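How to Descale a Kettle Without Buying Anything Silly
By Jennylyn Mercado

Every few months somebody tries to sell me a new way of getting limescale out of a kettle. There are balls of steel mesh, magnetic collars, tablets that fizz in a cheerful colour and little sachets that cost more than the tea. I have tried most of them in a hard water area, where a kettle furs up faster than you can complain about it, and I keep going back to a bag of citric acid from the home-brew shelf.

What follows is for an ordinary electric kettle, metal or plastic, with the element hidden under a flat base. If yours has an old coiled element the method is the same but you may need a second go. Check the leaflet first if you still have it. Some makers rule out certain acids, and they are the ones who decide whether your guarantee stands.

Do you need to do it at all?

Perhaps not. Limescale is mostly calcium carbonate, the same stuff that was dissolved in the water you have been drinking all along, and a thin skin of it does you no harm. I am also doubtful about the large savings promised on the backs of packets. The heat from the element has nowhere to go but the water in the end, so a light coating makes far less difference to your bill than boiling a full kettle for one mug.

The better reasons are flakes in your tea, a scum on top of it, or a kettle that has started switching itself off before it boils. If you have any of those, carry on.

What you need

Citric acid powder, food grade
A tablespoon
Cold water
An old wooden spoon
A cloth you don't mind about

Skip the lemon juice. It works, since it has citric acid in it, but you would need a lot of lemons and you would be left with pips and bits of pulp behind the filter. Vinegar works as well, and plenty of people swear by it. I find the smell hangs about for days, and my neighbour Yeshi Tufa once gave me a cup of tea that could have dressed a salad.

The method

1. Unplug the kettle, take it off its base and tip out whatever is in it. If the filter lifts out, lift it out and put it in a bowl.

2. Half fill the kettle with cold water, put it back on its base and boil it. Unplug it again and leave it to stand for ten minutes. Do not put acid into water that is still bubbling, as scale and hot acid foam up together and can come out of the spout.

3. Add 2 level tablespoons of citric acid, a little at a time. It should fizz. If it doesn't, either the water has gone cold or the crust you are looking at isn't limescale.

4. Top up with warm water until the tide mark is covered, and leave it for half an hour. Put a note on the lid if you share a kitchen.
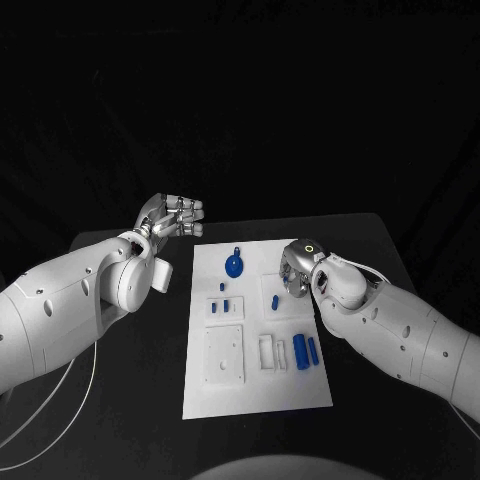 Duvstead Household Notes, Issue 8, p. 2

5. Pour a little of the liquid over the filter in its bowl and leave that to soak too. Ten minutes is plenty for a fine mesh.

6. Look inside the kettle. Most of the scale should have gone. Nudge any stubborn patches with the handle of the wooden spoon. I would keep metal scourers well away, whatever the forums say, as scratches give the next lot of scale something to hold on to.

7. Empty the kettle down the sink, rinse it twice, then fill it with fresh water, boil it and throw that away. Taste a little of the next boil once it has cooled. If it is sharp, rinse and boil again.

8. Wipe the outside with the cloth and dry round the base before you plug it in.

If it hasn't worked

Thick scale comes off in layers, so do the whole thing again with fresh acid before you decide it has failed. A stronger mix is tempting but I have never seen it do much that a second ordinary one didn't. Brown or rusty marks on a steel base are often minerals other than lime. Citric acid will shift some of them and leave others, and they are mainly ugly.

If the kettle still cuts out early after a thorough clean, the fault is probably in the switch and no powder is going to mend it.

The gadgets

I kept a Gurosard mesh ball in my own kettle from November until the spring. It did collect scale. So did the kettle, and I then had two things to clean. The Derkard collar, which clips on to the cold pipe under the sink, made no difference I could see, though I admit my test was no more scientific than looking. A filter jug does help, provided you change the cartridge when you should, and that is where the money goes.

The cheapest habit is to empty the kettle at night. Water left standing dries to a ring as it goes down, and the ring is the start of the crust. I forget to do it as often as I remember.

Keep the citric acid in a closed jar with a label on it, out of reach of children. It looks exactly like sugar, and it clumps if it gets damp - a hard lump still works, but you will need to break it up before you can measure it.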